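We use cookies to improve your experience on this site. By continuing to browse you accept our use of cookies. Accept | Manage settings

Packing a blazer so you can wear it at the other end

3 Mar 2025
By Yichen Qian

I go away for work more than I used to. It is usually two nights, usually one bag, and nearly always with a meeting the next morning where I need to look as if I own an iron. For years I carried my jacket over my arm on the train and then lost an hour worrying about where to hang it. Last November I left one on the luggage rack at Arumugam and never got it back. Lost property at the station had 300 umbrellas and no jackets. After that I decided the next one would travel in the bag.

The replacement is navy, bought second-hand from Pindstead, and it has become the only one I take. Navy goes with everything I own, mainly because everything else I own is black. I tried taking a grey one as well for a while but it only meant a heavier bag.

I do all my packing on the spare bed. It is the right height and the door shuts, so things can stay out overnight if I haven't finished. The quilt is the old flowery one, too loud for our room but good for this job, as dark clothes show up well against it and I don't leave a sock behind. The black things get folded first and go in a pile to one side. The blazer comes last.

I start by emptying the pockets. I have packed a jacket with a pen in it, and once with half a packet of mints. Then I go over it with a clothes brush, collar first, then the shoulders, then down the front. Any fluff that goes into the bag gets pressed in and is twice the work to get out later.

After that I lay it on its back, unbuttoned, and flatten the lapels with my hands. If a lapel goes into the bag with a crease across it, it will come out with a crease across it, and a hotel shower will not fix that whatever people say.
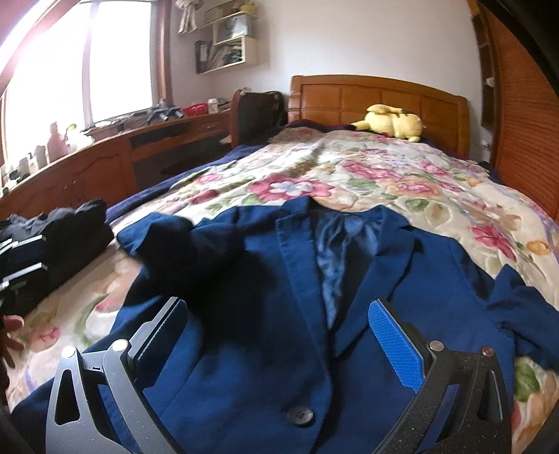 The navy one, open on the spare bed. Black pile to the left, already folded.

The lining matters more than I thought. Mine is shiny and dark blue, and it slides. That is annoying when I'm trying to fold the thing neatly on a quilt, but useful once it is inside out, as the folds move about a bit in the bag and don't set hard. I had a cotton-lined jacket before and it creased like a paper bag.

The fold itself goes like this. Pick the jacket up by the shoulders and turn one shoulder inside out, so the lining shows. Leave the other shoulder as it is and tuck it into the first one. The sleeves end up lying together on the inside and the collar sits in a straight line. Lay it down, smooth it from the collar to the hem, then fold it once across the middle over something soft. I use a jumper. A rolled T-shirt will do in summer.

It took me 8 goes to get the shoulder part right. The first few times I ended up with a sleeve pointing out of the neck. If that happens just shake it out and begin again, it doesn't hurt the jacket.

Shoes go at the wheel end of the bag, then the black pile, then the wash bag down the side, then the blazer flat on top with nothing over it. I used to put my laptop on top as well – don't. The corner left a mark on the back that I only found out about when someone behind me in a queue tried to brush it off.

When I get to the room the jacket comes out before I do anything else, including the kettle. I turn it the right way out and hang it on the widest hanger I can find. The hotel at Hevunum only has the thin ones fixed to the rail, so I put a rolled hand towel over each end to hold the shoulders up. By morning it is fine. Not perfect, and there's usually a soft line across the back where it went over the jumper, but I sit against the back of it all day anyway.

Check the buttons while you are at it. I now keep a needle and some dark thread in the wash bag after a button came off on the way into a building, and I spent a whole presentation holding my jacket shut.

Next on my list is shirts, which I still can't do. I have tried rolling, folding round card, and a plastic folder thing I was given, and they all come out looking slept in. If anyone has a method that survives four hours in a bag, please leave it in the comments.

589 shares | Leave a comment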